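퍼즐잡담 게시판 > 금속/와이어

제목: 철사 퍼즐 큰 고리 빼는거 이틀째 막힘 ㅠㅠ

고리덕후48
2025년 6월 2일
선물로 받은 철사 퍼즐인데요. 큰 둥근 고리 하나에 스프링처럼 감긴 부분이 있고 가운데 작은 고리 끼워져 있는 타입. 설명서 없음. 박스도 버림 (바보)
목표가 큰 고리 빼는건지 가운데꺼 빼는건지도 모르겠어요. 아시는분?

느린손
박스 색깔이라도 기억나요? Lelard에서 나온거면 보통 가운데 고리가 목표임

고리덕후48
회색이었나... 기억이 안나요. 영어로 뭐 써있었는데

panicpanic
Lelard 아니고 Brukora 아님? 거기 12월에 나온 세트에 코일 달린거 있었음. 13개 들이. 나 그거 9번에서 포기함 ㅋㅋ

느린손
Brukora는 코일이 한쪽만 있어요. 글쓴분꺼는 코일이 두군데라면서요

panicpanic
본문에 두군데라고 안써있는데?

고리덕후48
아 제가 안썼네요 죄송. 두군데 맞아요. 긴거 하나 작은거 하나

철사아재
코일 타입은 힘으로 하면 망합니다. 벌어지면 끝. 순서는
먼저 고리를 코일 끝으로 보내고
감긴 방향 그대로 돌려서 한바퀴씩 타고 나감
직선 부분 나오면 거기서 뒤집기
대부분 뒤집는데서 막힘. 안되면 처음으로 돌아가세요

느린손
뒤집기 전에 작은 코일부터 통과시켜야 되는거 아닌가요. 저는 그렇게 풀었는데

철사아재
그건 고리가 작은 코일에 걸려 있을때 얘기고요. 글만 봐선 어디 걸린지 모름

panicpanic
그니까 사진 올려요 제발

밤새는중
저는 헷갈려서 고리마다 표시 해놓고 해요. 네임펜으로 점찍거나 마스킹테이프. 지금 어디 지나가는지 보이니까 훨 나음. 퍼즐 끝나면 떼면 되고

철사아재
표시하면 재미가 없죠;; 그건 푸는게 아니라 추적임

밤새는중
이틀 막힌 사람한테 재미 얘기를 ㅋㅋㅋ 각자 하는거죠 뭐

느린손
22 표시해도 푸는건 푸는거지

고리덕후48
사진 올려요. 조명때문에 좀 번쩍거림
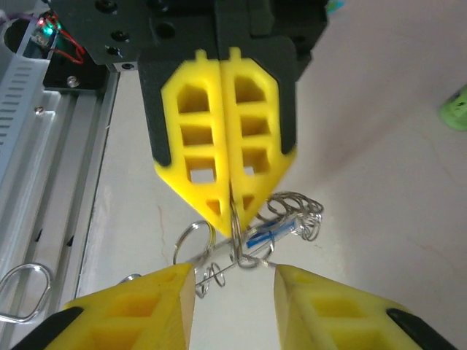
막힌 퍼즐. 왼쪽이 큰 고리, 오른쪽이 긴 코일, 아래쪽이 작은 코일

panicpanic
오 코일 진짜 두군데네. Brukora 아닌듯. 내가 틀림

밤새는중
코일 사이로 대각선으로 지나가는 투명한 튜브는 뭐에요? 파란 표시 있는거. 원래 부품인가

고리덕후48
그것도 퍼즐에 끼워져 있는건지 저도 모르겠어요... 받을때부터 있었음. 빼도 되는건가요?

철사아재
일단 건드리지 마세요. 부품이면 그것도 경로에 들어감. 직선 철사들이 가운데서 겹쳐 보여서 이 각도론 뭐가 뭐 위로 가는지 판단이 안돼요. 뒤쪽에서도 한장 부탁

느린손
저는 튜브 빼고 시작에 한표. 포장할때 안엉키게 끼운걸수도 있잖아요. Stetstead꺼 살때 비슷한거 있었음

철사아재
Stetstead는 튜브 아니고 케이블타이였는데요. 그리고 빼다가 코일 눌리면 책임지실건가

느린손
살살 빼면 되죠... 플라스틱인데

밤새는중
둘다 일리있음. 사진 여러장 찍어두고 빼면 되지 않나. 원래 위치로 돌려놓을수 있게

고리덕후48
넵 저녁에 뒷면 찍고 큰 고리부터 긴 코일 쪽으로 보내볼게요. 튜브는 일단 냅둠

panicpanic
풀면 목표가 뭐였는지 꼭 알려줘요. 나도 9번 다시 꺼내러 감

고리덕후48
중간보고. 한바퀴 탔는데 직선에서 또 걸림. 뒤집기가 안쪽으로에요 바깥으로에요??

철사아재
바깥. 고리 평평하게 눕혀서

느린손
저는 안쪽이었는데 ㅎㅎ 둘다 해보세요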